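Last touched in May by Lleucu. Still adding to it, so if your question isn't here it's probably in my inbox. Send it again if it's been a while.

# Gripper work and the Skuvamora arms: your questions

For everyone at Govden, office and repair floor. Short answers where I have short answers. Where I've put "don't know yet" I mean it.

## The basics

**What is going on, in one paragraph?**

We repair and repack small accessories. Cases, pouches, straps, chargers, the bits that come back in the mail. A lot of that is picking a thing up off a table, turning it, opening it, closing it, putting it in the right place. Skuvamora is the arm system we're bringing in for part of that work. Before the arms can do any of it they need recordings of people doing it, and those get made by people here, on shift, with the hand-held grippers.

**Why people and not engineers?**

Engineers are people, says Yusri. But fair question. Folks who handle returns all day know how a zipper sticks and which end to hold. We tried it first with the project team only and the recordings were clumsy. Everybody picked things up like they were scared of them.

**What do I do in a session?**

Stand at the table. One gripper in each hand. Somebody reads you the task, you do it, you reset, you do it again. There's a camera on your head for part of the work, depends on the task. A run is short. If it goes wrong, say "bad" out loud, put the item back and start over, don't try and rescue it.
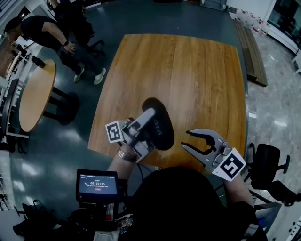
*Left gripper closed on the piece, right one open, 15 seconds on the timer.*

**Do I have to use both hands?**

For the current task list, yes. A few of the later tasks are one-handed. If one hand is a problem for you for any reason, tell Wulan and she'll move you to those. No form.

**How long is a session?**

Two hours at the very most, with a break in the middle, and the break is real. Squeezing the grippers is more tiring than it looks. Your forearms will let you know. Don't book yourself for a morning one and an afternoon one on the same day, the schedule shouldn't let you but it has let people.

**Who picks the tasks?**

Aisyah. She takes them from the returns log, most common first. Suggestions welcome, put them on the sheet. "Open the case with the broken pull" came from the repair floor and it's a good one.

## Jobs and hours

Putting this near the top as it's most of what I get asked.

**Is my job going?**

Nobody's position is being cut in this phase. There are 29 of us on the repair and returns side and there will be 29 at the end of it, unless somebody leaves for their own reasons. That's in the letter Teguh signed and I have a copy if you lost yours. After this phase: don't know yet. I asked for a longer promise and didn't get one. I'm writing that down here so you don't have to hear it in the kitchen.

**What will the arms take over?**

The plan is sorting and repacking of cases and pouches, the plain ones. Not repair. Not anything with a battery in it. Not customer notes, not the "what even is this" bin.

**So what happens to the people who sort now?**

Two things. Some of the hours go to repair, where we've been short since last year. Some go to watching the arms and fixing what they leave undone, which is a job and will be paid as one. Training for both is on the clock. If you'd rather stay sorting, there'll be sorting left for a good while, but less of it. Talk to Teguh early, not late.

**Will watching the arms be boring?**

Parts of it, I expect. We asked for it to be rotated so no one does it a whole shift. Agreed for the first stretch, to be looked at again after.

**Does the pay change?**

Session time is paid at your normal rate plus the session extra. The extra shows as its own line. If it's missing, tell me the same week please, it is much harder to fix after payroll closes. The rate for the watching job isn't settled. Pushing.

**Am I training my own replacement?**

People ask this half as a joke and half not. The recordings go into a system that will do some tasks you do now. I'm not going to dress that up. What we got in return is the letter, the training hours, the extra pay and a say in the task list. Whether that's a good enough trade is something you can disagree with me on, and several of you do. Drop in room's open at 4 pm most days.

## Recordings and privacy

**What gets recorded?**

The cameras on the grippers, the head camera when it's worn, and how far the fingers are open. Cameras see wide. They get the ceiling, the doors, whoever is sitting behind you. Faces get blurred before anything is kept.

**Can I say no to the head camera?**

Yes. It's optional and so are sessions as a whole. Turning it down doesn't go on your file. If anyone makes you feel like it does, I want to hear about it.

**I sit near the tables and didn't sign up for any of this. Am I in it?**

Maybe in the background, blurred. If you'd rather not be, let Wulan know and we'll run sessions when you're away or move your desk. One person has moved already and likes the new spot better.

**Is my speed being measured?**

The timer is there for the recording, so a run can be found and trimmed. It isn't compared with your normal work. Managers don't get per-person times. Teguh put that in writing too, after I nagged.

**Who gets the recordings?**

Us and Skuvamora, for the arms only. They may not be sold or passed on. When you leave Govden you can ask for yours to be taken out and they have to do it.
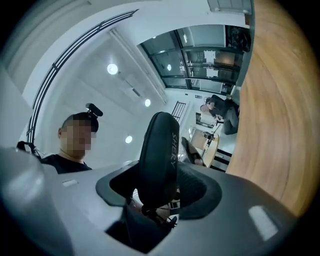 **Can I bring my own stuff to practice with?**

Practice items come off the shelf marked Tokon, next to the returns bins, and there's plenty of them. Leave your own things in your locker. If something of yours ends up in a recording it has to be cut, and things get dropped.

**My hands are small / big / sore. Will the grippers fit?**

They come with straps you can tighten. Small hands do ok with the shorter grip, ask for it by name or you'll get handed the standard one. Sore hands: skip the session. You get the session extra anyway if you cancel by 9 am.

## On the day

**What do I wear?**

Whatever you work in. Sleeves that don't flap. Watch and bracelets are fine, long necklaces less so when you lean over.

**What if I knock something over mid-run?**

Say "bad", pick it up, next one. Bad runs are marked, not held against you. Yusri keeps some of them on purpose since the arms will knock stuff over as well and someone needs to have shown them what that looks like.

**How many runs do they need?**

500 good ones per task. Spread over everybody it isn't a lot, and we want different people in it, not the same three keen ones. If you've done plenty, let someone else have the slot.

**The screen froze. Now what?**

Stop. Put both grippers down on the table, fingers open. Call Yusri. Please don't unplug anything, last time that cost us a mornings work.

**Can I sit down?**

For the round table tasks, sure. At the square table most people stand, it's easier on the shoulders, but pull up a chair if you want one.

**Do I need to be careful with the grippers?**

Reasonably. They're sturdy. Don't pick them up by the finger end, and don't peel off the printed square markers, they're how the thing knows where your hands are. Wipe the handles down after, wipes are in the drawer.

## When the arms arrive

**When is that?**

Later than first said. The delivery date moved twice already. I'll put it here when there's one I believe.

**Where will they go?**

Back of the returns floor, inside a marked area. They won't be next to anybody's desk. They stop if you step over the line, and there's a stop button on each side as well. Everyone gets shown, office staff too, and you don't go in there until you have been.

**Who do they report to, so to speak?**

A person on each shift is in charge of the arms and can turn them off without asking anybody. No explaining yourself afterwards beyond one line in the log. I wanted that rule badly and I'm pleased we got it.

**What did they do at Assunção?**

Sister site, started before us. I called and talked to the returns crew there. Short version - the first weeks were slow, arms fumbled soft pouches, people spent a lot of time standing by. Got better. Their main complaint was that targets were raised before the thing was working properly. So we asked for targets here to stay where they are through the whole trial, and that is agreed.
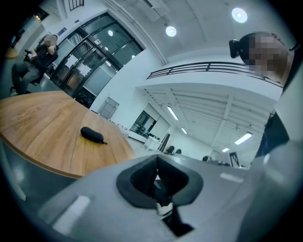

**What if the arms turn out worse than we are?**

Then they stay on the simple items or they go back. There's a review at the end of the trial, and two seats in it are for people from the repair and returns floor, picked by you. Names to me, your own is fine.

**Will there be new job titles?**

"Cell lead" is the one being floated for the person in charge on shift. I don't love it. If you've got something better that fits on a badge, send it.

**Can I see the arms using something I recorded?**

We've asked Skuvamora for a demo day with the first trained tasks. They said ok in principle. Aisyah is chasing for a date.

## Who to ask

- Session bookings, desk moves, head camera: Wulan Hartono
- Tasks and the suggestion sheet: Aisyah Santoso
- Equipment, frozen screens: Yusri Entili
- Hours, training, the letter: Teguh Govindasamy
- Everything else, complaints included: me, Lleucu Yorath. Desk by the stairs or just call.

Still to add: parking on training days, and weather the session extra counts toward overtime. Waiting on payroll for that one.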